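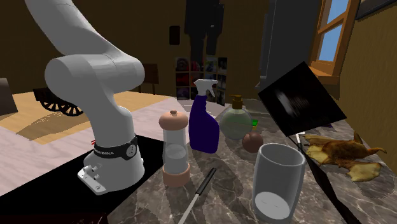
Rental kitchen and laundry check — with comments
Unit 5, Prollar Court
Checked April 25, 2019

How to read this: each item is marked OK, FIX or NOT CONVINCED. The last one means I was told it was fine and I'd like to see it for myself next visit.

KITCHEN

1. Smoke alarm near kitchen doorway, test button works
OK. Loud enough. The sticker says the battery was changed in December. The dust on the cover says otherwise, but it beeped.

2. Range hood filter clean
FIX. The last report has this as "cleaned". Cleaned with what? A paper towel came away brown. Grease in a filter is how a small pan fire gets into the ducting.

3. Stove knobs, numbers readable
OK, except front left, where the numbers have worn off. Replacement knob is on order from Liew Appliance Parts. They said 3 days. They said that last time too.

4. Stove anti-tip bracket fitted
NOT CONVINCED. Tenant says the installer put one in. I rocked the stove and it moved more than I'd like. Pull it out and look.

5. Power points near sink, safety switch trips on test
OK. Tripped first go, reset first go. Both points tested.

6. Fire blanket within reach, not above the stove
FIX. It is hanging directly over the back burners. You would have to reach through the fire to get it. Move it to the wall by the door.

7. Extinguisher gauge in the green
OK. It's a Pirix, small size. The brochure makes large claims about what it will put out. I'd trust it on a wastepaper bin and then leave.

8. Under-sink cupboard, no leaks, chemicals up high or locked
FIX. No leak. There is a child latch, but it's stuck on with tape and opens with one finger. A screw-on latch costs less than the drain cleaner it's meant to be guarding.

LAUNDRY

9. Dryer lint screen and duct
FIX. Screen clean, duct not. A plastic duct is crushed flat behind the machine. Replace with metal and leave 200 mm behind the dryer. The owner's view is that it has "always been like that". So had the last one that scorched.

10. Washer hoses
NOT CONVINCED. Labelled Kolon "lifetime" hoses. Whose lifetime is not stated. One has a slight bulge near the tap. Turn the tap off when going away and check again next visit.

11. Hot water temperature at laundry tub
OK. Hot but within the limit. My thermometer, not the one stuck to the tank, which read the same before and after I ran the tap.

12. Floor drain clear
OK. Poured a bucket down, it went.

GENERAL

13. Power boards
FIX. One plugged into another behind the microwave. No piggybacking, even if the packet says "heavy duty".

14. Exit path clear at night
OK. Hallway light works from both ends. Shoes by the door, moved while I was there. I expect they've moved back.

15. Emergency numbers posted
NOT CONVINCED. There is a list on the fridge, but the after-hours plumber's number rang out. A list is no good until somebody has called everything on it.

FOLLOW-UP

Items 2, 6, 8, 9 and 13 to be fixed before the next visit. Photos of "done" work won't be accepted for item 9 — I want to see the duct. The owner has asked whether the whole lot can be done for under $100. The blanket, the latch and the power board, yes. The duct depends on who does it, and I would want a written quote first.

Items 4, 10 and 15 stay open until I've checked them in person.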